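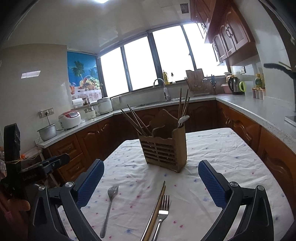 Hinden Community Kitchen and Lunch Club
Minutes of the management meeting

Held on November 18, 2024 in the back room at Skorstead Road, 7.00 pm

Present: Genowefa Szulc (chair), Alaric Calloway (minutes), Ivone Lins, Reinaldo Vasconcelos
Apologies: Dulce Tapia (sent written notes on items 4 and 7)

1. Minutes of the last meeting

Agreed as correct, with one change. Under item 5 the words "Ivone to order" should read "Ivone to get a price for". Ivone had not ordered anything. Signed by the chair.

2. Matters arising

Side gate. The new bolt has been fitted and the gate now shuts properly. The old padlock key can be taken off the bunch.

Noticeboard. Reinaldo has cleared the old posters. There is still one for the spring walk, which he left up as it has the bus times on it. Genowefa asked for the bus times to be put up separately and the poster taken down. Reinaldo will do this.

Letter to the council about the street light. No reply. Alaric to send it again, this time by email as well as post.

Lost property. Two umbrellas and a child's cardigan are still unclaimed. To be kept until Christmas and then given to the charity shop.

3. Money

Alaric went through the sheet. The autumn lunch brought in £156 after costs, against £153 last year. Takings from the weekly lunches are steady. The gas bill was higher than expected, but it covers a longer period than the last one and includes an estimated reading. Alaric has sent in a proper reading and is waiting for a corrected bill.

Ivone asked whether the £75 held back for repairs last year had been spent. Alaric said it had not and is still in the account. Agreed to leave it there for the oven door (see item 6).

Genowefa asked for receipts to be handed in within the week. Two came in for September that had been through the wash and could not be read. Alaric has put them down at the amounts Ivone remembered, but would prefer not to do that again.

4. Weekly lunches

Numbers have gone up since the clocks changed. The soup and roll has been the most popular choice. Dulce's note said the lentil soup went further than the leek and potato and left less waste, and she would like to do it every other week. Agreed.

There was a long discussion about the start time. At present the doors open at 12.00 and food is served at 12.30. Several people now arrive before 12.00 and wait outside, which was fine in summer. Reinaldo suggested opening at 11.30 with tea only. Ivone was against this, as the tables are still being laid then and people would want to sit down at them. Genowefa suggested putting chairs in the passage by the coats. Alaric pointed out that the passage is the way to the fire door and has to be kept clear.

After more talk it was agreed to open at 11.45 for a trial up to Christmas. Tables to be laid by 11.40. Ivone asked for it to be noted that this means the kitchen team coming in earlier, and that Dulce should be asked before it is announced. Genowefa will ring her.

The price stays as it is. Genowefa does not want to raise it over the winter, and the others agreed.

5. Cooking evenings

The autumn set of four evenings has finished. The last one, on dumplings, was full and there were people on the waiting list. The bread evening was the weakest, mainly because the dough needed longer than the time allowed and people went home before theirs was baked. If it is run again the dough should be made beforehand.

Genowefa proposed another four evenings, starting after the New Year and ending before April, when the hall is needed for the plant sale. Ideas put forward:

Noodles and broth (Ivone)
Pancakes, sweet and savoury (Reinaldo)
Rice dishes (Dulce, by note)
Using up leftovers (Alaric)
Pickles (Genowefa)

Pickles to be held over until the summer, when vegetables are cheaper. The other four were agreed, in any order that suits the people running them. Places to be kept to the same number as before. Reinaldo asked whether people could bring a friend without booking. It was agreed that they could not, as the ingredients are bought to the number.

Recipe sheets. Several people asked for bigger print. Alaric will redo the template and leave out the border, which takes up room.

6. Kitchen and equipment

Oven door. The left-hand oven still does not close fully and has to be held with a folded tea towel, which is not safe. Reinaldo has spoken to Paiva Appliance Repairs, who can look at it but charge a call-out fee. Agreed to go ahead. If the repair comes to more than the money held back for it, Reinaldo is to ring Alaric before saying yes.

Until it is mended the left-hand oven is not to be used. Ivone will put a sign on it.

Fridge. Working well since it was moved away from the wall. Please do not push it back.

Tea towels. There are enough, but they are not coming back from being washed. Anyone who has some at home is asked to return them. Genowefa said she had found six in her own airing cupboard.

Large pan. The lid is missing. Ivone thinks it went to the harvest supper at Suvby with the trestle tables. She will ask them. If it is not there, a plain lid of the right size can be bought from the market.

Cupboard labels. Reinaldo has made new ones. The labels on the two end cupboards were put on the wrong way round and he will swap them.

7. Christmas lunch

The main item for the evening. The date was settled at the last meeting and has been given out.

Menu. Chicken or nut roast, roast potatoes, carrots, sprouts and gravy, then Christmas pudding or fruit salad. Dulce's note asked that people choose at the time of booking and that the choice is written next to the name. Last year it was left to the day and the nut roast ran out. Agreed.

Oven space. With one oven this would be very tight. If the door has not been mended by the first week of December, the potatoes will be done at Genowefa's and brought over in the car. She has done this before and says they need to be wrapped well.

Shopping. Ivone to buy the dry goods early. Reinaldo to collect the vegetables the day before. Total for food not to go over £200, including the puddings. Alaric thought this could be done if the crackers were counted separately, and there was some disagreement about whether crackers are food. Crackers will be counted as decorations.

Helpers. Four people are needed for serving and two for washing up. Genowefa has names for serving but only one for washing up so far. Reinaldo will ask his brother.

Lifts. Three people need to be fetched and taken home. Alaric can take two. A notice will be read out at the next lunch asking for another driver.

Music. The piano has not been tuned. Agreed to have carols without it, or with it if nobody minds.

Quiz. Alaric was asked to write it and to make it easier than last year's.

8. Hall bookings

The sewing group would like to move from the afternoon to the morning. This would clash with the toddler group on alternate weeks. Genowefa to write to both and see if they can sort it out between themselves before it comes back to a meeting.

A request has come in to use the hall for a birthday party, with a bouncy castle. The ceiling is too low and the floor was only done last year. Agreed to offer the hall without the bouncy castle.

Ivone asked that everyone who books the hall be reminded to take their rubbish home. The outside bin has been overfull three weeks running and the lid was left open, with the usual result.

9. Heating

The timer is still set for summer. Reinaldo will change it tonight before locking up. The radiator nearest the stage knocks when it comes on. It has done this for years and needs bleeding. Alaric has a key that might fit.

10. Any other business

Ivone has finished her food hygiene refresher and the certificate is in the folder. Dulce's runs out in the spring and she should be booked on to the next course.

Reinaldo asked whether the hall could be open on the morning of New Year's Day for a walk and hot drinks. There was support for the walk – less for opening up. Left for the next meeting.

Genowefa thanked everyone who helped clear the gutters.

11. Next meeting

The second Monday in January, 7.00 pm, same place. Items for the agenda to Alaric a week before, please.

The meeting closed at 8.50 pm.

Actions

Genowefa: ring Dulce about the 11.45 opening; write to the sewing and toddler groups; find a second person for washing up if Reinaldo's brother cannot do it
Alaric: send the street light letter again; chase the gas bill; new recipe sheet template; quiz; bring the radiator key; reply about the birthday party
Ivone: sign for the oven; ask Suvby about the pan lid; dry goods for Christmas; book Dulce on the hygiene course
Reinaldo: bus times; Paiva and the oven door; swap the cupboard labels; heating timer; vegetables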